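Converted loft

A converted loft is a large room or set of rooms made from the upper floors of a building that was first put up for industry or storage. The term covers both homes and places of work. Most converted lofts have high ceilings, few inner walls and building services left in plain view. The type is distinct from the attic conversion, in which the space under the roof of a house is turned into a bedroom or study.

Origins

Factories and warehouses of the nineteenth century were planned around light and load. Electric lighting was rare or costly, so windows were made tall and set close together. Floors had to carry machines, bales and barrels, and the beams that held them were far heavier than those in a dwelling. When manufacturing moved to single-story plants at the edge of town, the older buildings lost their tenants. Rents fell, and artists, printers and furniture makers took over the upper floors, often without formal permission to live there.

City governments were slow to respond. Early rules treated such buildings as unfit for housing, mainly on grounds of fire safety. Later codes allowed mixed use where owners added a second stair, alarms and approved wiring.

Floors

Where the first floorboards survive, they are commonly kept, sanded and sealed. Old boards may be stained by oil or marked by the feet of machines, and buyers in some markets pay more for such wear. Gaps between boards let sound and dust pass to the floor below, and many building codes now call for a sound barrier beneath any wooden floor laid over another unit.

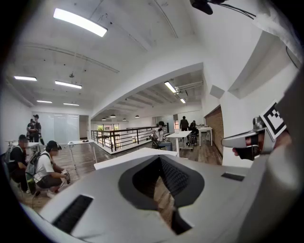 Wooden floorboards in an interior.

Concrete floors are found in later buildings. They are usually polished or painted and may be fitted with heating pipes under a new top layer.

Ceilings and services

In an ordinary apartment, ducts and pipes run above a lowered ceiling. In a converted loft they are more often left exposed, which keeps the full height of the room and makes repair simpler. Exposed ducts are louder than enclosed ones. Designers may line them or use wider ducts so that air moves at a lower speed.

Heating is a long-standing problem. Warm air gathers near the ceiling, and large single-pane windows lose heat quickly. Slow-turning ceiling fans, inner storm windows and radiant floors are the usual remedies.
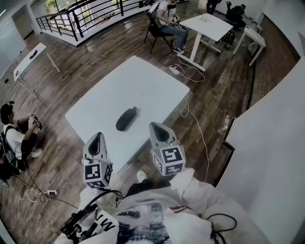 Furnishing follows from the lack of walls. Tables, shelves and rugs are used to mark off areas for eating, work and rest. Pieces made for smaller rooms can look lost in a loft, and owners tend to favor long tables or groups of low seats. Screens and curtains on tracks give some privacy without blocking daylight.

The Zwahlen building

The Zwahlen building in Claklow is often cited as a careful conversion. It was built as a thread warehouse and stood vacant for 5 years before work began under the architect Bastian Ehlers. The plan kept the iron columns and the freight hoist and divided the upper floors into 154 units. The largest covers 2,000 square feet and the smallest about 400. The ground floor was leased to the furniture firm Brunivero. The building was added to the Clurkidach register of protected structures on June 18, 2020. 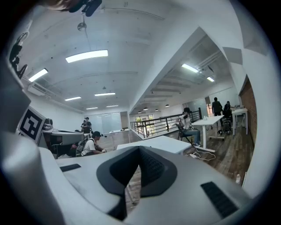
Listing on the register limits changes to the outer walls, windows and main stair. Owners remain free to alter kitchens, bathrooms and partitions, provided that no column is enclosed. Requests for exterior work are reviewed each March.

See also

Adaptive reuse
Live-work unit
Open plan
Warehouse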